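Über uns

Sanow entwickelt Software für zweiarmige Roboter. Wir bauen keine Arme und keine Greifer. Was wir liefern, läuft auf dem Rechner daneben: Bahnplanung, Regelung, Objekterkennung und die Werkzeuge, mit denen man Abläufe aufzeichnet, abspielt und vergleicht.

Angefangen haben Anel Ntuli und Johannes Oosthuizen mit einem Planer für zwei Arme im selben Arbeitsraum. Daraus wurde Stallanov, bis heute unser Kernprodukt. Stallanov rechnet beide Arme als ein System mit 14 Freiheitsgraden und plant neu, sobald die Wahrnehmung eine andere Lage meldet. Der Regler nimmt alle 6 Millisekunden einen neuen Sollwert an.

Das zweite Paket heißt Stornura. Es führt die Bilder von Kopf- und Handgelenkkameras mit den Gelenkdaten auf einer gemeinsamen Zeitachse zusammen. Wer einen Fehlgriff untersucht, kann zu jedem Zeitpunkt nachsehen, was die Kamera lieferte und was der Planer daraus gemacht hat. Bewegungsunschärfe wird pro Bild geschätzt und mitgespeichert, damit unbrauchbare Aufnahmen nicht in die Lageschätzung eingehen.

Ein großer Teil unserer Arbeit betrifft weiche Gegenstände. Textilien haben keine feste Form, und ein CAD-Modell hilft bei ihnen wenig. Wir testen deshalb mit Socken, Wäscheklammern und einem hängenden Kleiderbügel, der bei jeder Berührung nachgeben kann. Die Testsammlung umfasst derzeit 166 Abläufe, 51 davon mit beiden Armen gleichzeitig am selben Objekt. Iman Metwally betreut die Sammlung, Wian Mabaso die Schnittstellen zu den Steuerungen der Hersteller.

Aus der Arbeit an der Sockenaufgabe

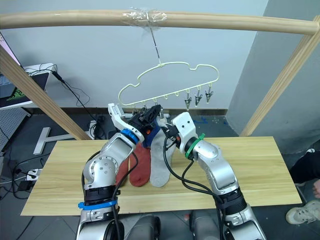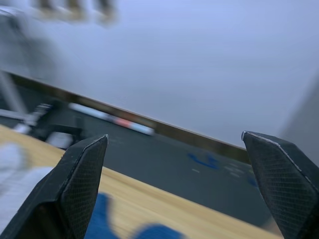
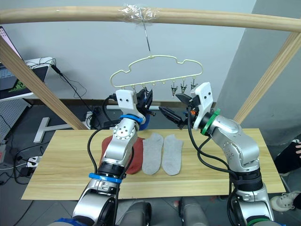

Bheki Baloyi schreibt uns, bei Ndlovu habe vor allem das Abspielwerkzeug Zeit gespart. Den Planer habe man erst im November dazugenommen, und die Einrichtung der zweiten Kamera sei in der Anleitung zu knapp beschrieben. Das Kapitel überarbeiten wir gerade.

Stand: 14. Oktober 2020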